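Gallery: Bottles, Jars and Closures

Taheri Household Collection — Packaging and Storage

The Taheri Household Collection holds 3,883 objects connected with the keeping of food, medicines and cleaning goods in the home. Bottles and jars form the largest group, with 1,669 entries in the register. This page introduces the small bottles, together with notes on how they are opened, closed and stored at the Betavia reading room.

Entries are arranged by type of closure, as in the printed handlist. Readers looking for glass stoppers and corks should consult the Drakora gallery.

Small bottles with lids

Many of the bottles in this group were bought for everyday use and refilled several times before they reached the collection. Labels were often soaked off by their owners, and the register records any trace of adhesive that remains.

Bottles are handled at a clear table, one at a time. The base is kept on the tabletop while the lid is attended to, and the body is steadied low down.
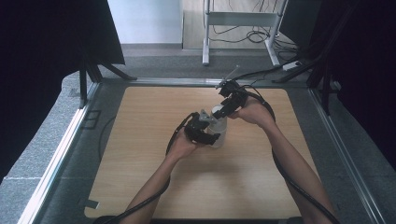 Lids are turned slowly and are never forced. Where a thread has worn, the lid is placed on the bottle without tightening and a note is added to the entry. Lids that no longer belong to any bottle are kept in the Ulex drawers, sorted by diameter, and may be seen on request.

Cloudiness in older bottles is recorded but is not treated. It may come from repeated washing, from the former contents or from age, and the register does not attempt to decide between them unless the donor has supplied a history.

Storage

Bottles stand upright on lined shelves, with the lid in place. Those from a single household are kept together wherever space allows — an arrangement introduced by Houshang Soltani, who compiled the first handlist and whose shelf numbers remain in use. Oversized jars are held in Store 2.

Using this gallery

The register may be searched by closure, capacity or former contents. At present 3,182 objects have full entries; the remainder are listed by number and type only. New entries are added each November, after the annual shelf check.

Requests to consult a bottle should give the register number and the purpose of the visit. Objects are brought to the reading room in the morning and returned to the shelves by 4 pm. Pencils only are permitted at the tables, and bags should be left in the lockers by the entrance.

Next gallery: Tins and Canisters
Return to Packaging and Storage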